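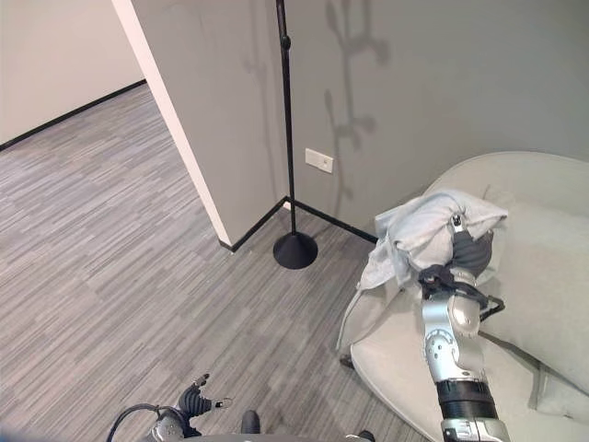 Section 4. Preparing a Questioned Signature for Comparison

Stondance compares one disputed signature against a set of known ones. It does not decide who is lying. If your case depends on the software deciding who is lying, please call a lawyer before going any further.

4.1 Before you start

You need the original document, at least 2 known signatures by the same writer, and the Odport flatbed scanner, plugged in. A fax of a photocopy will load without complaint, and the results will be worth what you paid for the fax.

4.2 Scanning

1. Put on clean cotton gloves. Remove staples only if your lab's rules allow it, and write down that you did.
2. Lay the document face down on the glass. Do not press out the folds. Folds are evidence, however untidy.
3. Set the resolution to 700 dpi and turn off Auto Enhance. Auto Enhance believes every pen stroke wants to be smoother, and so did the forger.
4. Scan in color, even if the ink is black. Two black inks can disagree quite sharply once you look.
5. Save as TIFF. The file name must not contain the suspect's name, the word "fake," or your opinion.

CAUTION: Do not leave the document on the glass with the lamp on for more than 60 seconds.

4.3 Loading the known signatures

1. Open Justoreo, the exhibit manager, and choose New Set.
2. Add the known signatures in date order. Undated ones go last.
3. Mark each as Requested (written for the examiner) or Collected (checks, leases, old birthday cards). People asked to sign their name for an examiner tend to sign it like a stranger.
4. Click Lock Set. It cannot be unlocked -- that is the point of it.

Note: The reference library that ships with Stondance holds 3,158 signatures. It is there for practice and must never be used as a known set in a real case, including on a Sunday night when the real ones haven't arrived.

4.4 Running the comparison

1. Drag the questioned signature to the left pane and the locked set to the right.
2. Select Meléndez Overlay for letter proportions, or Stroke Order if pen lifts are visible.
3. Click Compare and wait. Clicking it again starts a second comparison and slows down both.
4. Export the worksheet before closing the window. Your notes are kept only in the export.

If the result reads "Inconclusive," the software is working normally. Report it as inconclusive. Cropping the signature until the answer improves is recorded in the audit log, along with the time and your login.

Stondance User Guide | Contact: support desk, weekdays | Copyright Stondance. All rights reserved. | Back to top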